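Textiles for the Home, Week 5: Table Linen and How We Came to Use It

Hello again, and thanks for putting up with the cold room on Wednesday! These are my notes from the session, tidied a bit, with the bits I skipped put back in.

We started with why people cover tables at all. I always ask, and I always get "to keep the wood clean", which is fair enough, but cloths were showing off long before they were protecting anything. In the Gorncombe household lists (your handout from last time, page 2) linen is written down next to the silver, and one house owned 73 cloths. Think of the washing!

Then weave. Plain weave is over one, under one, and it wears evenly. Damask plays warp against weft so the pattern shows when light hits it sideways, and I do love it, but it snags if you so much as look at it. Pass the Borbély samples round again if you missed them, and please don't pull the threads.

Colour came next. Off-whites are a pain to match. A cloth can lean blue, pink or yellow and you won't notice until something else is sitting on it, so always judge it with the dishes or trays you mean to use, and in the evening as well as by day.

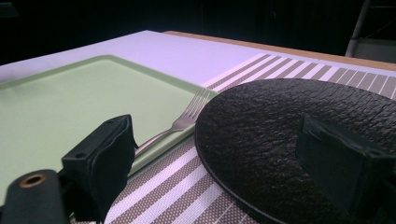
Fig. 5. Pale cloth, faintly lavender, with a pale green tray.

Drop, quickly, as we ran out of time. Drop is the bit that hangs over the side. I like 25 cm for everyday meals, a good deal more for a formal table. Measure the top, add the drop twice, then add your hems (people forget the hems, me included).

For next week: read the Ukari chapter on flax, and bring one old napkin you don't mind cutting up. The Tirnex swatch books are back in the cupboard if you want to borrow one.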